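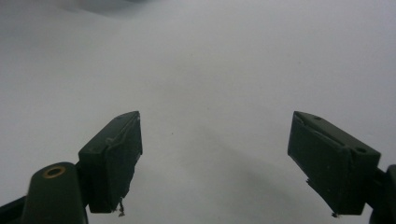

1/ Can a machine do the wiping down yet?

Moushumi asked me this over tea and I gave her a terrible answer, so here's a better one in bits.

2/ Short version: sort of, if you're generous about the word "do". Picking things up has come on loads. Cleaning is a different beast and I don't think people outside the trade realise how different.

3/ Take a speck on a white worktop. You or I spot it, lick a finger (sorry) and it's gone before we've had a thought about it. A gripper has to find it, decide it's dirt and then work out what to do with something far smaller than its own fingertips.

4/ Two stiff green blocks are lovely for a mug or a box of teabags. For a crumb? Hopeless. You want a cloth, and then you've got to teach it cloths - good luck!

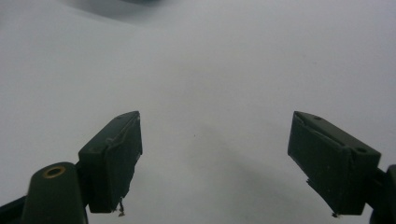 Jaws open, one tiny speck between them.

5/ Also look at the state of those pads. Nicks, scratches, little frayed bits hanging off the ends. Fingers wear out, and I never see that in the glossy launch videos.

6/ Huw Lewis reckons shops will get there before kitchens do. Same counter every night, same height, no toddler. I think he's right, though he also told me in August that I'd have a robot doing my ironing by now.

7/ My own test is dull. Wipe one counter 100 times with no help from me and don't knock the kettle over. When something manages that at a price I could pay, I'll clear a cupboard for it.

8/ Till then it's me and the blue sponge. Tomos, it's your turn on the hob, by the way.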